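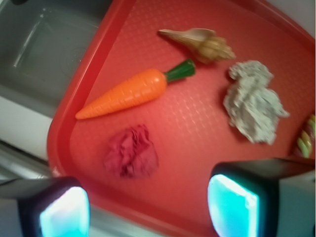
Wrist cam, red tray by the sink, fingers open. Carrot, shell, gray wad, magenta wad, stripy thing at the right.

17 Apr 2021
Prurow cell, sink side

Back on the wrist cam. Picture still soft all over, not only at the edges. Wiped the lens with a dry cloth, then alcohol, no change I can see. So focus, or the cover is scratched. Akua Dogbe thinks the focus ring creeps when the wrist is run fast. Put a paint mark across ring and housing so we'll know next time.

Glare off the tray is bad. Red goes pink in patches and the magenta wad half vanishes into it. Segmenter missed it on 23 of 181 frames, carrot never missed. Want to try the gray tray from the Jaber cell before touching any thresholds. Dropped exposure from 3010 to 2277 meanwhile, wad a bit better, shell now too dark on the underside. Leave at 2277 for now.

Finger pads: cyan spill on the inner faces. Ran with pad lights off for a few grasps and the white balance stopped wandering. Lock WB before the run, dont rely on auto. Added to startup sheet.

Gripper
- right finger had play at the root. Two screws, both backed out a little. Threadlock (blue), retorqued, re-zeroed.
- left ok
- open width checked with calipers after, matches the sheet
- cable tie on wrist loom replaced, old one was chewing the jacket. Loom needs more slack at joint 6, ask Sasholm for the longer one

Tray sits at an angle to the counter again. The clamp on the sink side slips, rubber is glazed. Turned the rubber over, good for a week maybe. Order new, part no. is in the January notes.

Hand-eye cal NOT redone after the finger work. Shouldnt matter, camera mount wasn't touched, but do a quick check with the board before anybody logs grasps for Tristholm.

To do
new clamp rubber
gray tray test
lens cover, spare in drawer under the controler
cal check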